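Moving the allotment water butts

We finally moved the water butts on Sunday. They had stood behind the shed at Hrynyshyn Road since before I took over the plot, and the ground under the larger one had sunk so far that it leaned against the fence.

Draining them took most of the morning. I ran a hose down to the bean trench and let it trickle while Larysa Pylypenko and I cleared the new spot by the path. She has plot 34 and had done the same job last spring, so I did as I was told.

The base is eight paving slabs on a bed of sharp sand, in two layers. I had wanted a bought stand, but the Sedine one was 40 pounds and too narrow for the big butt. The slabs came free from Vira Symonenko, who was taking up her patio. The can now fits under the tap with room to spare, which it never did before.

The old downpipe was 80 centimetres too short to reach. I joined on a length of new pipe with a rubber sleeve and two clips. It drips a little at the joint and I will have another go at it when I have bought some sealant.

At the bottom of the big butt there was a thick layer of black sludge, a trowel I lost two years ago and a lot of moss from the shed roof. The moss is my own fault for not fitting a filter. I have put an old pair of tights over the end of the pipe for now.

The beans are up to the second string and the onions have started to fall over. I picked the first courgettes on the way out and left three on Vira's doorstep. 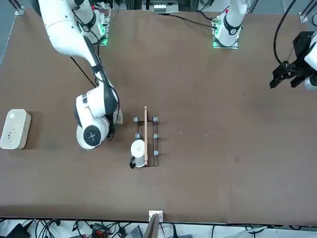
Jobs for next week

Sealant for the downpipe. Lift the garlic. Find the lid for the small butt.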